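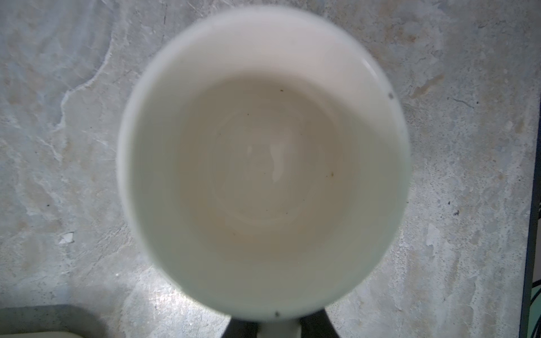
Farah Saragih

Automated Text in the Newsroom: Notes for Unit 2

Scope of the unit

This unit covers the production of short news items from structured data. It deals with the steps between the arrival of a data feed and the publication of a finished item, and with the editorial duties attached to each step. Opinion writing, recommendation systems and the translation of existing copy are treated in later units and are mentioned only where they touch the main subject.

Students are expected to have read the course introduction and to be familiar with the basic parts of a news item: headline, lead, body, attribution and correction line.

1. Terms used in these notes

Structured data means information that arrives in fixed fields, such as a table of election returns, a match result or a weather warning. A feed is a supply of structured data that is updated by its provider. A template is a prepared text with open positions that are filled from the feed. A rule decides which template, or which sentence within a template, is used for a given set of values.

Generated text, in these notes, means any text whose final wording was selected or composed by software. It includes text that an editor read before publication. The term says nothing about quality.

2. From feed to item

The process is usually divided into intake, checking, selection, composition and release. The division is convenient for teaching, although in working newsrooms two or more of these steps are often handled by the same program.

At intake, the feed is received and stored in its original form. The original must be kept. When a published item is later questioned, the editor needs to establish whether the error was present in the data or was introduced afterward, and a stored copy is the only reliable means of doing so.

Checking compares the incoming values with what is possible and with what is likely. A turnout of 94 percent is possible, but in a district where turnout has never passed 64 percent it should stop the item and send it to a person. Limits of this kind are set by the editorial desk. Technical staff may advise on them and are responsible for putting them into effect.

Selection determines whether there is a story at all. This is the step most often neglected in student projects. A feed will supply figures every hour whether or not anything has happened, and a system without a selection rule will publish all of them. The class exercise with the Wattimena feed, which carries river levels for a single valley, shows how quickly a page fills with items that no reader has cause to open.

Composition places the selected values in sentences. Release sends the item to the page, the app or the wire, with its time stamp and attribution.

3. Templates and their limits

A template written for the ordinary case will fail in the unusual one, and the unusual case is frequently the one with news value. Consider a sports template containing the sentence "The home side took the lead and held it." The sentence is correct for many results. It is wrong where the lead changed hands and misleading where the match was abandoned.

Writers of templates should therefore begin with a list of exceptional outcomes: ties, withdrawals, missing values, late changes and amended results. Each entry on the list requires either its own wording or an instruction to hold the item. The Jurnard style sheet, distributed in September, sets out the form in which such a list is to be submitted.

Verbs need particular care. "Fell" and "rose" are safe with figures. "Collapsed," "soared" and "stunned" carry a judgment, and the software has no grounds for making it. The same applies to words of cause. A table may show that prices rose in the month in which a tax was introduced; it does not show that the tax raised them.

4. Language models in composition

Some systems replace the fixed template with a language model that is given the data and asked to write the item. The resulting text varies more and often reads more smoothly. It may also contain statements that have no source in the data, such as the mood of a crowd or the opinion of an official.

Two controls are discussed in this unit. The first compares every name and figure in the draft with the stored feed and rejects any draft in which one of them cannot be matched. The Orno checking tool, used in the practical session, performs this comparison. The second is review by an editor. The first control does not replace the second: a sentence may contain only correct figures and still state a false relation between them.

Review is weakened by volume. An editor who is given 20 drafts in quick succession will read the last of them less closely than the first. Work plans should take account of this, and time spent in review should be recorded as editorial work.

5. Attribution and labeling

Every generated item must name the source of its data. Where the provider has issued provisional figures, the item must say so in the body of the text, and the notice must remain until final figures are received.

Labels stating that software was used should be placed where a reader will see them before or during reading. The wording should be plain. "This item was produced automatically from data supplied by the county election office" is acceptable. "Powered by smart technology" is not, as it gives the reader no usable information.

6. Corrections

An error in a template is repeated in every item produced from it. Correcting the single item that drew a complaint is insufficient. The desk must identify all items that used the same rule over the same period, correct each one and add a dated correction line to each.

Responsibility rests with the publisher and, within the newsroom, with the editor named for the feed. A supplier's contract may settle who bears the cost of an error. It has no bearing on the duty owed to the reader.

7. Preparation for the practical session

Read the Tuvov case file in full before the session. Prepare one template for a local election result, with a list of exceptional outcomes and the wording or hold instruction for each. Mark every phrase in the template that depends on a value from the feed, and note beside it the field from which the value is taken.

Templates are to be submitted as plain text. Work submitted without the list of exceptional outcomes will be returned unmarked.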